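Filed under: Bench Notes / Teleop

August 15, 2024

Earbud task, both arms. I wanted to get this written up before I forget which bits of the morning were useful, so apologies to anyone reading who likes their notes in order.

Erick had the leader arms first and I took over after tea. We're still on the Civero rig with the gripper gains Nyokabi left us, and they're so much nicer than the old ones! You can feel your way down to the table now without that horrid little bounce. I did knock the left side down a touch more (config is saved as Flikdale, don't ask, Kimutai names them) and I think I'll leave it there.

The job: cases go in the yellow bin with the left arm, earbuds get dealt with on the right, and both hands should be doing something most of the time. That last part is what I keep failing at. I get absorbed in lining up the left jaws and my right hand just parks itself in the air like it's waiting for a bus. Mercy watched one of mine back and said the right arm looked asleep. Fair enough.

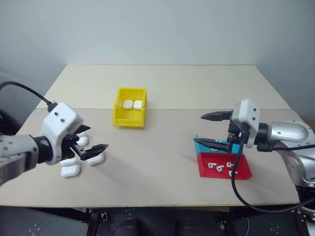 Left jaws down among the loose cases, two already in the yellow bin. Right gripper open over the trays.

The cases are the awkward part. They're rounded and smooth, and if you come in a bit high the fingers ride up over the lid and the thing squirts off sideways (I've chased one right to the edge of the table, very undignified). What works for me is coming in low and flat, pausing, then closing slowly. When they're bunched together I go for whichever one has clear space on both sides, even if it isn't the nearest. Erick does the opposite and nudges the bunch apart first. His way looks tidier but adds a good few seconds, and I'd like us to pick one so the policy isn't learning two habits at once.

Earbuds: grab by the stem, not the head. The low sides on the red tray are a help, you can get the fingers in at a shallow angle without clipping the rim.

Tally for the day: 70 demos kept, six binned. Two of those six were me letting go of the leader too early, the rest were drops. The target for the first training run is 200, so we're getting there. Alžběta wants the start positions jumbled more between takes and I agree, I'd got into the habit of putting everything back in the same spots.

Still to do: tidy the cable on the right gripper, it hangs in a big loop and I don't like it. Ask Risitz about spare finger pads. Copy today's lot over to Mugo before anybody wipes the local disk again.

Comments (4)

Erick Lyimo
Nudging is quicker once you've practised! But fine, happy to do it your way for the next batch and compare.

Alžběta Hrubý
Can you move the trays a bit between takes as well, please? Only a few centimetres.

Kimutai Shirima
Flikdale is a perfectly good name for a config.

Nyokabi Makori
Glad the gains are behaving. If you've lowered the left, do the same on the right before the next session or your hands will feel mismatched.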